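Proof Load

The rifle came back from Posmont in December with the barrel uncut and a note that read only: chamber first, then call. The gunsmith chambered it first. She did not call.

The order was for an export display, one bolt gun on the Ekinci action, walnut stock, no sights. The contract specified headspace, crown angle and trigger weight. It gave 52 ounces for the trigger. She set it, cycled the bolt, tested it again and got 52. She wrote that down.

The barrel blank was a Clistotar, button rifled, stress relieved twice according to the tag. She dialed it in on the lathe, took light cuts and stopped to let the steel cool. The reamer came out clean. The bolt closed on the go gauge and refused the no-go. Torque on the barrel was 115 foot-pounds, marked with a witness line in white paint.

The trouble was the serial number. The receiver carried one number and the paperwork carried another, differing by 2 in the final digit. She checked it under the loupe, then under the bench lamp, then with her thumbnail. The engraving was sharp. The paperwork was wrong, or the receiver belonged to a different rifle.

She opened the bound book and went back 35 entries. Vudari had shipped a pair of actions on one invoice. The other had gone to a customer who paid in cash and asked for a short barrel, threaded. She had built it herself. She remembered the threads and could not remember the face.

She locked the rifle in the safe and left the witness paint to dry on the brush. The phone number for Posmont was taped inside the safe door. She read it through once, closed the door on it and spun the dial.

Then she opened the door again and called.
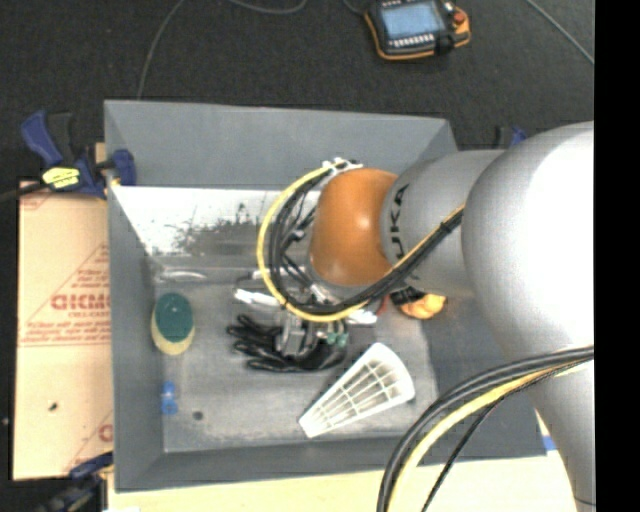 KUKA arm over a gray bin.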